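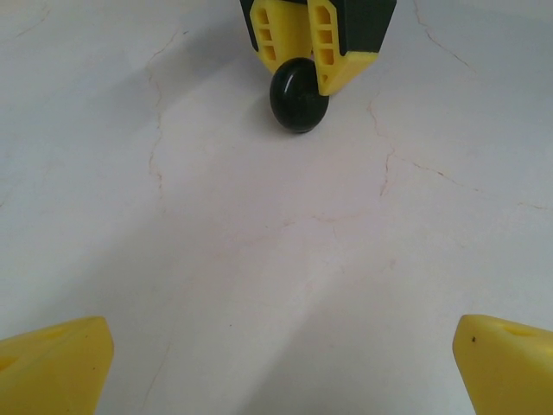 Sun 7 June

Quick one because I have to be out the door by lunch and the desk is still in pieces. Well, not pieces. Everything that lives on it is on the bed.

So. The white table. Regular readers (hi, both of you) will remember I got it secondhand in January when I moved the sewing stuff out of the bedroom, and I loved it for one whole week. Then I started seeing the lines. Thin, light brown, wandering all over like rivers on a map. You wipe them and they stay. You wipe them harder and they stay and now your arm hurts.

I've been calling them cracks and my sister says they're stains and we have not settled it. Fingernail test says a bit of both?? Some of them I can feel. Some I can't feel at all, those ones are just color sitting on top or just under, who knows.

Things I have tried, in order, very fast:

Dish soap and warm water. Does nothing to the lines, gets rid of the tea rings, would recommend for tea rings.

Baking soda paste. Left it on while I watched an episode of something. Lines a shade lighter maybe, or I wanted them to be. Took forever to get the white dust out of the corner by the wall.

The Clorkis cream, the one in the squat tub. OK this one is good on smudges. Pencil, thread lint gunk, that gray film you get where your wrists go. Gone. On the lines, meh. Also it smells like a swimming pool so open a window.

Magic sponge type thing. Careful! It took the shine off a patch near the front and now that patch looks chalky when the sun comes in. I am pretending it was always like that.

What I have not tried is painting it. Someone in the comments last time said sand it, prime it, paint it with Dolent furniture enamel, two coats, done in a weekend. Maybe. But I know my weekends. It would sit half sanded till fall and I'd be hemming pants on the floor.

The other option is a cover. Skudilance do a clear desk mat cut to size and I did price it up, and then I closed the tab. Clear would just be the same lines but under plastic. A solid one would hide them but then why do I have a white table.

Because that's the thing, I do like it white. I sew a lot of dark stuff and drop a lot of small stuff, and on the old brown table a dropped bead or black button was simply gone, goodbye, see you when I step on you. On this one it sits there staring at you. Black on white. I have lost way less since January and I'm counting that as the table earning it's keep.
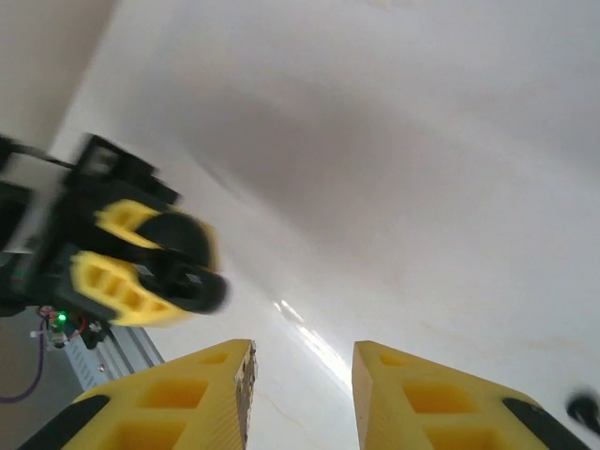

Light matters a lot too, I've noticed. Straight down from the ceiling and you get a big glare and hardly see a line. Evening, lamp from the side, every single one pops out. So the cheap fix might be moving the lamp? Going to try it on the left tonight, up on the Ofori shelf if the clip will reach.

Where I've landed for now:

Wipe down with dish soap Sundays. Clorkis once a month, no more, I don't trust it near the edge. No more sponge. Hot mugs on a coaster, always, including me. Button dish gets a lid, finally, I have been saying that for 6 months.

And the lines stay. I'm sort of getting used to them, there's one that branches where I rest the pin cushion and I use it to line things up, which is dumb but works better than the ruler did.

If you've filled hairlines in a white top with that wax stick stuff, tell me what shade you got, because plain white looked way too blue in the store and the cream looked like cheese. Also whether it lasts if you drag fabric over it alll day.

Right, bed needs clearing. Shoes. Keys. Back later in the week with the curtian hems.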